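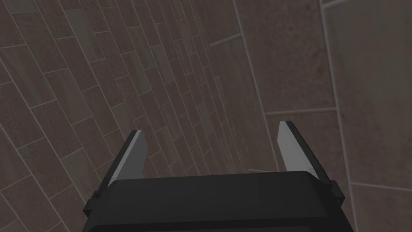

件名: Re: [munro-ml] ウルナイン川協定の再交渉について(前文の訳語)
差出人: Rhodri Cadwaladr
読了時間:7分

皆様

カドワラダーです。フォーサイスさんの投稿を読みました。返事が遅くなりまして、申し訳ありません。日本語で長い文章を書くことに時間がかかりますので、間違いがありましたら遠慮なく直してください。

まず、フォーサイスさんのメールの該当部分を引用します。

> Wilma Forsyth さんの投稿:
>
> ムンロ会合の共同声明を読みました。ハンデント側(Handent)は
> 「互いの立場を理解した」と発表し、プラーンドステッド側
> (Prarnedstead)は「理解が深まった」と発表しています。
> 私には同じ意味に見えますが、報道では前者が後退、後者が前進と
> 扱われています。どちらの読み方が正しいのでしょうか。
>
> もう一点、渇水時の放流量の話が声明にまったく出てきません。
> 7月の会合では主な議題だったはずです。議題から落ちたのか、
> それとも合意できなかったので書かなかったのか、ご存じの方が
> いらっしゃれば教えてください。
>
> それから、前文の good neighbour の訳ですが、「善隣」では
> 少し古いでしょうか。

一点目についてですが、私は両方の発表の原文を並べて読みました。ハンデントの発表は、英語では have understood each other's positions です。これは完了した動作ですから、「聞きました、以上です」という冷たい意味にもなります。一方、プラーンドステッドの発表は understanding has deepened で、誰の理解かが書いてありません。主語がない文は、外交の文書ではたいてい意図的に選ばれています。ですから、私は報道の「後退」と「前進」という分け方には賛成できません。プラーンドステッドの文のほうが、かえって何も約束していないと思います。

ただし、これは私の読み方です。サザランドさん(Effie Sutherland さん)は以前の勉強会で、ハンデントの外務部門は昔から完了形を好むので、深い意味はないと説明してくださいました。その可能性もあると思います。もし過去の声明を保存している方がいらっしゃいましたら、比べてみたいです。

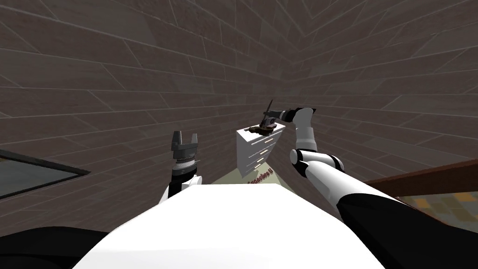
開いた状態のグリッパー(左側)

二点目の放流量のことです。私の知っている範囲で書きます。

現在の協定では、上流のハンデントが、渇水の時に毎秒18立方メートル以上を下流に流すことになっています。プラーンドステッドはこれを毎秒60立方メートルに引き上げるように求めました。ずいぶん大きな差ですので、最初から本気の数字ではなく、話し合いを始めるための数字だろうと言う人もいます。しかし、下流の灌漑組合の資料を読むと、60という数字には根拠があります。河口から塩水が上がってくることを防ぐために必要な水量だそうです。

困るのは、「渇水の時」の定義が、二つの国の言葉で少し違うことです。ハンデント語の正文では「貯水池の水位が基準を下回った時」で、プラーンドステッド語の正文では「川の流れが基準を下回った時」です。どちらも正文ですから、どちらも正しいことになります。貯水池の水位は、放流を減らせば保つことができます。すると、川に水がなくても、条文の上では渇水が始まりません。私は、共同声明に放流量が書かれなかった理由は数字の対立よりもこの定義にあると考えています。定義を直すことは、昔の交渉が間違っていたと認めることになり、どちらの政府にとっても言いにくいことです。

マクリーシュさん(Kenneth MacLeish さん)が書かれた前回の要約では、放流量は「継続協議」となっていました。私もそれが正しいと思います。議題から落ちたという記述は、公表された資料の中には見つかりませんでした。
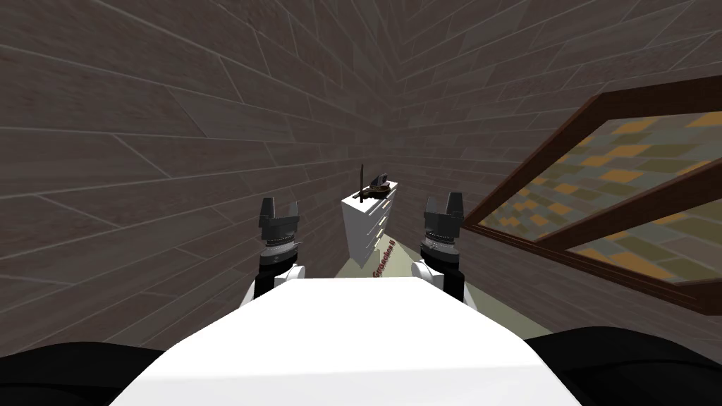
継続協議という言葉は便利ですが、期限がありません。協定の第5条には、意見が分かれた時には合同水文委員会に聞くと書いてあります。しかし、委員会は長い間開かれていません。委員を誰が任命するか、そこから話さなければならない状態です。ラザフォードさん(Ewan Rutherford さん)が提案されたように、先に観測データの共有だけを別の覚書にする方法は、現実的だと思います。流域には観測所が約300か所ありますが、自動でデータを交換しているものはごく一部だと聞いています。この覚書でしたら、議会の承認も必要ないかもしれません。ここは法律に詳しい方の意見をお聞きしたいです。

三点目の訳語について。「善隣」は確かに古い響きがありますが、条約の前文ですから、私は残したいと思います。「良き隣人」にしますと、やわらかくて読みやすいですが、後の条文に出てくる good-neighbourly relations を「良き隣人的関係」と訳すことになり、これは日本語として不自然ではないでしょうか。「善隣関係」なら問題がありません。「友好」は friendship のために取っておく必要があります。母語話者の方の感覚を教えてください。

また、訳文の第2稿では、shall と should が両方「ものとする」になっている所がありました。第3条の二行目と、附属書の終わりのほうです。should のほうは「ことが望ましい」に変えたほうが安全だと思います。この違いは、まさに放流量の条文で問題になります。

最後に、附属書の補償の表にある 1,000 という数字ですが、単位が書かれていません。前の版では一ヘクタール当たりの金額でした。今回も同じだと思いますが、確認ができるまで、訳注を付けておいてはどうでしょうか。

長くなりました。よろしくお願いいたします。

Rhodri Cadwaladr
(ウルナイン川協定 訳文班)

コメント(4件)

Effie Sutherland
完了形のことを覚えていてくださって、ありがとうございます。古い声明は紙でしたら手元にあります。会合の分だけ、夜にでもスキャンして送ります。全部が完了形というわけではなかった気もしますので、私の説明は少し割り引いて読んでください。

Wilma Forsyth
詳しいご返事をありがとうございました。定義が正文によって違うことは知りませんでした。「善隣」は残す案に賛成します。should の箇所は附属書にもう一つあります。備考欄の中です。

Kenneth MacLeish
「継続協議」は声明の言葉ではなく、記者会見での発言から取りました。要約に出典を書いておくべきでした。次の版で直します。

Ewan Rutherford
覚書に議会の承認がいらないかどうかは、費用の負担が入るかどうかで変わると思います。観測機器の更新費を入れると、プラーンドステッド側では予算の審議にかかるはずです。データの形式と送る頻度だけに絞った案を書いてみますので、少し時間をください。

munro-ml 河川条約・国際交渉メーリングリスト | お問い合わせは管理人まで | © munro-ml | ページの先頭へ戻る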